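3.2 Surface pattern and the detection of residue

The second part of the study dealt with how the visual pattern of a work surface affects whether people see residue left on it. Earlier work on cleaning in shared kitchens and workshops has mostly treated the surface as a plain field, either light or dark, and has varied the amount and color of the soil. Plain surfaces are now less common in the buildings we surveyed. Of the 405 horizontal surfaces recorded at the Drellard and Omdale sites, 261 carried a printed or natural pattern, and stone-like veining was the largest single group.

We sorted the patterned surfaces by two properties. The first was base tone, scored as light, medium or dark against a printed gray scale held next to the surface. The second was vein contrast, defined as the difference in measured lightness between the base and the brightest connected vein wider than 2 mm. Vein direction was noted but not used in the main model. Surfaces with speckled patterns, such as terrazzo, were kept as a separate class and are treated in Section 3.4.

Test panels were prepared for each class. A fixed mass of dry flour, dried milk solution or fine gray dust was applied through a mesh to one quadrant of the panel, chosen at random. Participants viewed the panel from a standing position under diffuse ceiling light and named the quadrant they believed to be soiled, or said that they could not tell. Each of the 200 participants completed one session. No feedback was given between trials, and panels were wiped and inspected under side light before reuse.

Dark panels without a pattern gave the fewest misses for all three soils. Adding high-contrast veining to the same base tone raised the miss rate for flour and dried milk, with a smaller change for gray dust. The errors were not spread evenly. Participants tended to name a clean quadrant when it held a dense cluster of pale veins, and tended to overlook soil that lay along a vein. Soil that crossed a vein at a steep angle was found more often. This agrees with the account given by Lumenta in her report on the Jutcombe panels, in which the outline of the soil mattered more than its area.

Gloss had a separate effect. On polished panels, a bright reflection from the ceiling light covered part of the surface, and residue within it was seldom reported unless the participant moved their head. We did not restrict head movement, so the results for polished panels probably understate the problem for a person who is seated or hurried. The Eichhorn gloss scale was used to group the panels, and the matte group was taken as the baseline in all comparisons.

Taken with the site survey, these results suggest that inspection by eye is least reliable on dark, veined and reflective surfaces (Figure 2). For such surfaces we used a wipe test alongside the visual score in the remaining trials. The wipe test procedure and its agreement with the visual score are set out in Section 3.3.

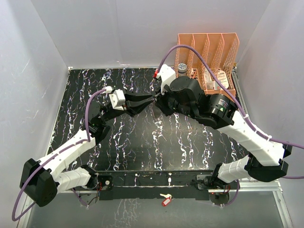 Figure 2. Black tabletop with a marble pattern of white, gray and faint purple veins. A soft bright reflection is present near the front.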